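Reading a Furniture Warranty
Speaker notes, Nerberg home show, small hall
March 1, 2022

Slide 1. Title

Wait for the door to close. The hall next to ours is louder than it looks on the floor plan.

Start with the question I get most: "Is the long warranty worth the extra money?" My answer is usually no, and I want to spend the talk on the "usually."

Say up front that I don't sell furniture and I don't repair it anymore. I read paperwork for people who are already angry, so I see the bad cases. Somebody whose table held up fine has no reason to call me. Keep that in mind when I get worked up.

Slide 2. The number on the tag

Show of hands: who has bought something with a 20-year warranty? Keep your hand up if you know where the paper is. (Pause.)

The number on the tag covers something, but usually one part. Read out the Tikard card, slowly. The 20 years are for the frame. The top gets three. The finish on the top is in a separate paragraph and is called "wear," and wear is out. So the part you touch every day has the weakest promise, and the part you never look at has the strong one.

I don't think this is a trick exactly. Frames rarely fail. A company can promise a long time on a part that rarely fails and it costs them next to nothing. It does make the tag a poor guide to how good the table is.

Slide 3. "Normal household use"

My least favorite phrase. Ask the room: is homework normal household use? A hot pan on a trivet? A sewing machine? A dog under the table who leans on the leg?

I wrote to Ondent in January and asked for their definition. The reply said normal use is "use consistent with the care guide." The care guide says to use the product normally. I wrote back and have heard nothing since.

If they laugh, let them, then move on. Don't do the second dog story.

Slide 4. Reviews

The Maes dining table had 3287 reviews when I took the screenshot. High average. People tell me that has to mean something. It means a lot of people liked opening the box. I read the newest pages and almost 100 of those reviews said some version of "just put it together, looks great!" Fine, I believe them. I'd like to hear from the same people after a couple of winters with the heat on.

What I do trust in reviews: complaints that match. If strangers keep describing the same loose joint in different words, I take that seriously, whatever the average is. One furious review tells me very little. Could be a bad table, could be a bad week.

Somebody will ask about fake reviews. I can't tell which ones are fake and I doubt anyone in the room can either. Say so and keep going.

Slide 5. Who pays for the truck

Most people forget this one. The company agrees the top is faulty. Wonderful. Now who gets the table to the shop and back? On the Tikard card, you do. For a big table the trip can eat most of what the repair is worth, and that's before you've missed a day of work waiting for a driver.

Also look for "repair, replace or refund at our choice." Those last three words do a lot of work. If the model has been dropped, "replace" can mean a different table in a color close to yours. Your chairs won't know the difference but you will.

Slide 6. Surfaces

Two wood grains, one running slantwise over one running straight.
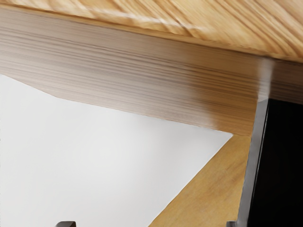 Plain white.

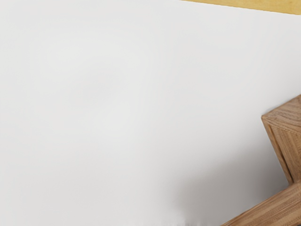

Ask any of these firms what "natural variation" means and you get a long answer about trees. Ask what it means for a claim and the answer is shorter: a difference in color is not a fault. A difference from the showroom piece is not a fault. With some of the paperwork I've read, I can't work out what kind of color problem ever would be a fault.

Then "easy to clean." Easy compared to what? It isn't a promise of anything. If a cleaner takes the shine off, the first thing you'll be asked is which cleaner, and the second is whether it was on the approved list. Get the list before you buy. If the store can't find it, I'd take that as an answer.

Slide 7. What I would do

Ask for the full warranty before paying, on paper or by email. Read the exclusions first, then the rest if you have the patience.

Take dated photos the day it arrives, including underneath.

Keep the box label. I know. Keep it anyway, in the envelope with the receipt.

If the longer coverage costs extra, put that money aside yourself. You may come out behind. I can't prove you won't, and anyone who says they can should show you their figures.

Slide 8. Questions

Repeat each question into the microphone.

If someone from a store stands up to object, let them finish. They have a point about customers who leave wet towels on things. Ask them whether finish is covered after the first year, and wait for a yes or a no.

Handouts are on the chair by the exit. Bring the clicker back to the desk.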